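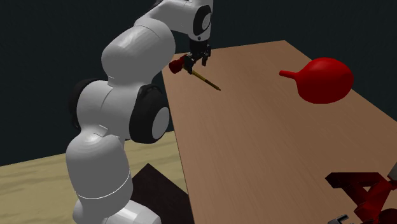
My Year of Learning to Fix Clocks (Badly, Then a Bit Less Badly)

The first clock I ever took apart was my grandmother's mantel clock, and I did it at the kitchen counter with a butter knife. Please don't do this. I got the back off, looked in at all that brass, felt very clever for maybe a minute, and then something inside went off like a rat trap and skinned two of my knuckles. The mainspring was still wound. I now know that letting the power down is the first thing anyone learns, the way you learn to unplug a toaster before you go in with a fork.

So I put the whole mess in a shoebox and took it to Sarness, which is a narrow little repair shop between a nail salon and a place that sells vacuum bags. Najwa Khasawneh has run it for as long as I've lived in town. She lifted the lid of the box, looked at my knuckles, looked at the clock again and asked if I wanted it fixed or if I wanted to fix it. I hadn't known there were two choices! I said the second one before I'd really thought about it, and that's how I ended up spending most of my evenings in her back room with a bunch of strangers and a lot of tiny screws.

The class runs from September to July and there's no textbook. You bring a clock, you learn what that clock needs, and when it's running you bring another. Mine was a plain eight-day striker with a Povance label glued inside the door, nothing fancy, worth a lot less than what I've since spent on tools. Ladi Balogun, who sat next to me, had a cuckoo clock that was missing its cuckoo. He never did find the bird. He carved one out of a wine cork, painted it blue, and it's the best thing in his house.

The first month is all cleaning

I thought we'd be doing delicate things with tweezers right away. We cleaned. We pegged out holes, which means taking a sharpened stick, twirling it in every pivot hole in the brass plates, pulling it out black, sharpening it and twirling it again until it comes out the color of wood. My clock had old oil in it that had turned into something like cough drops. I went through a whole bundle of pegwood on the back plate alone and my thumbs ached for days.

And I loved it, which surprised my family. I have a job where everything I finish gets undone by the next morning's email. A clean hole stays clean, at least for a few years. I'd come home at 9:30 smelling of ammonia and talk about pivots until my husband went to bed in self-defense.

Then you find out what's wrong

Once the dirt is gone you can see the wear. Two of the holes in my front plate had gone egg-shaped from decades of the wheels pushing in one direction, so the gears weren't meeting the way they should. The fix is called bushing: you ream the hole out, press in a little brass collar, and then open the collar up until the pivot spins freely but doesn't flop around. I ruined the first one. I ruined the second one too, in a completely new way. Najwa has a jam jar for everyone's ruined bushings and she shakes it at you when you get cocky.

I should say something about money here, as people always ask. The class is $87 a month. My starter set of reamers and bushings was a Cedetti one and it hurt to buy, but I split it with Chiamaka Odukoya, who had the seat across from me and a wall clock with even worse holes than mine. We traded it back and forth in a freezer bag. If you're starting out, I'd hold off on the ultrasonic cleaner and the fancy bench lamp and get a good pair of screwdrivers and a proper let-down key. Wear safety glasses, too. Springs do not care how careful you meant to be.

The evening it ticked

Putting a striking clock back together is like trying to button a shirt with someone else's hands. You have all these wheels standing up in the bottom plate, and you have to lower the top plate over every pivot at the same time, and the moment you get one in, another one hops out. It took me four evenings. On the last one Lakmal Siddiqui, who's been coming for years and mostly just likes the company, told me to start from the mainspring end and stop holding my breath. Ten minutes later it was together.

It ticked, too! It was a lopsided tick, TICK-tock, TICK-tock, like somebody walking with one shoe. That's called being out of beat, and you cure it by nudging the crutch over a hair until both sides sound even. I sat there bending and listening, bending and listening, and when it finally evened out I'm not ashamed to say I got a little teary over a clock that I'd first attacked with a butter knife.

It struck seven at ten past four the next afternoon, so there was still some work to do.

The clock is back on the shelf in our front room now. It loses a couple of minutes a week and I've stopped chasing them. I wind it after supper, fourteen half turns on each side – my son does the strike side, he's fussy about it – and when we have guests I have to warn them about midnight.

I've signed up again for September. There's a tall Manole regulator in pieces in my garage that I bought from a retired piano teacher, and the weight came wrapped in a bath towel. I haven't found the pendulum yet. It may be in the box with the Christmas lights.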